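4.2 Sightlines and record handling in the booth

The second group of observations concerns what resident DJs look at while they change records. Earlier work on vinyl sets has mostly treated the mix as a listening task, with the headphones as the main tool. Our interviews suggest that sight matters more than this work allows, above all in small rooms where the booth was built into an existing bar or stairwell.

We followed residents at two venues, Stultwood and Zellano. Both run a house and dub night on Saturday, both use two turntables and a rotary mixer, and both seat the monitor speaker at head height. They differ in the booth. At Stultwood the decks stand on an open table, and the DJ can see the floor by lifting the eyes. At Zellano a shelf for records runs across the front of the booth above the decks, and the DJ has to step back or bend down to see the dancers. We recorded 26 sets, with the consent of the DJs and the venue, and coded each record change for where the DJ was facing when the needle went down and when the fader was first moved.
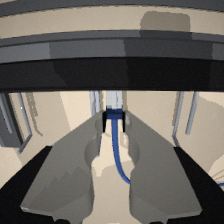

Record changes at Zellano took longer, and the extra time fell almost entirely between cueing and the first fader movement. DJs there found the groove as quickly as their colleagues at Stultwood. The delay came when they tried to judge the room. In this respect the shelf works like the wide black bar in Figure 3: the small dark blue connector between the two gray fingertips is in plain view, while the bar crosses above them and hides what passes beneath it. Close work can go on undisturbed under such conditions, and a DJ who is only asked to place a needle will not report a problem. The difficulty appears when the next choice depends on something on the far side. Wim Coppens, a resident at Zellano for 3 years, described holding a record ready and "waiting to hear if they were still there."

Several DJs had found ways around the shelf. One kept the lights over the dance floor slightly brighter in the first hour and read the room from the reflection in the window. Another sorted the bag before the night into short runs of records that could follow each other without a look at the floor. Wahyudi Wuisan, who plays both venues, used longer records at Zellano and shorter ones at Stultwood, and said he had not noticed this until we showed him the track lists.

We coded 70 record changes a second time with a different coder in order to check agreement, which was good for facing direction and weaker for the first fader movement. On rotary mixers a small turn of the knob is hard to see on video. For 10 of these changes the coders could not agree, and we left them out of the timing comparison. The remaining changes are used in Section 4.3, where we turn to how the same DJs pace the last hour of the night.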